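Search the guide Go Contents | Index

Joo Closet System — Care and Folding Guide
Section 16: Folding short-sleeved dresses and long tops

Use these steps for any plain garment going into the Joo shelf insert. A made bed works well as a folding surface.

1. Close any buttons or zippers and empty the pockets.
2. Lay the garment lengthwise on the bed, with the hem toward you and the neckline at the far end.
3. Pull both sleeves out to the sides. Open any flap of cloth that has turned over near the neckline.
4. Smooth the fabric from the neckline down to the hem with a flat palm.

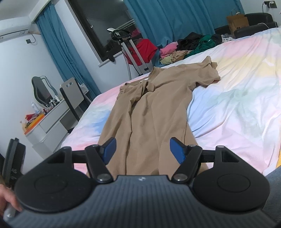
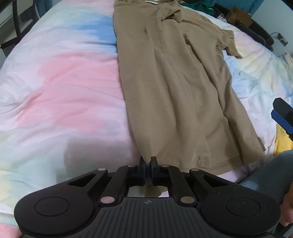 Tan short-sleeved garment on the bed, upper part still bunched. Repeat steps 3 and 4 before folding.

5. Fold one side in toward the middle, sleeve included, then the other.
6. Bring the hem up to the neckline — twice for a long dress.

Note: If the hem has a slit, line up its edges before step 5.

Caution: Do not stack more than 2 heavy dresses in one insert. Keep belts with metal buckles out of the stack.

Replacement inserts: order part 2447 from Akesholm.

We use cookies to remember your language and region. Accept Settings

© Akesholm, January 2023 Contact us Back to top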